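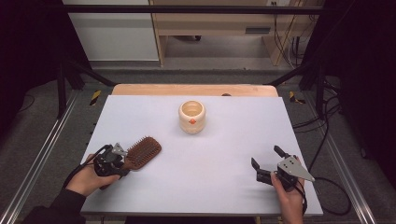 Figure 3. A cup and a hairbrush.

4.2 Where small objects are kept

Participants in the Himolley sample were asked to name the room in which each small object was kept overnight, and then the room in which it was last used. The two answers differed more often than we expected. Cups were the clearest case. Most households stored them in the kitchen, but many people said their own cup spent the night on a desk, a windowsill or a bedside table. Hairbrushes showed the opposite pattern: they were stored in a bathroom or bedroom and last used in the hallway, close to the front door.

We coded 119 interviews in this way. In 17 of them the person could not say where the brush was kept, and these were left out of the comparison. Answers from shared apartments were coded by person, since roommates in Weven often kept separate sets of cups and did not lend them.

The age of the home had little bearing on the answers. Floor plan mattered more. In homes where the bathroom opened onto the hallway, brushes tended to stay in the bathroom. Where the bathroom was upstairs, a second brush was usually kept on the ground floor – in a drawer, a coat pocket or a bag. Several participants did not think of this second brush as having a place at all and mentioned it only when asked a follow-up question.

Flat surfaces near a door or a chair drew objects of both types. People described such surfaces as "for now" places, although some objects had been there for over 2 months. This matches the account of temporary storage given in Section 2, where the table is treated as a stop between rooms. It also suggests that storage surveys based on cupboards and drawers alone will miss a good share of everyday objects.

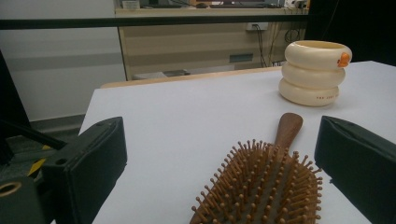
4.3 Differences between households

Households with children reported more "for now" places than those without. The gap was widest in the Weven apartments, where storage space was limited and the kitchen table was also used for homework.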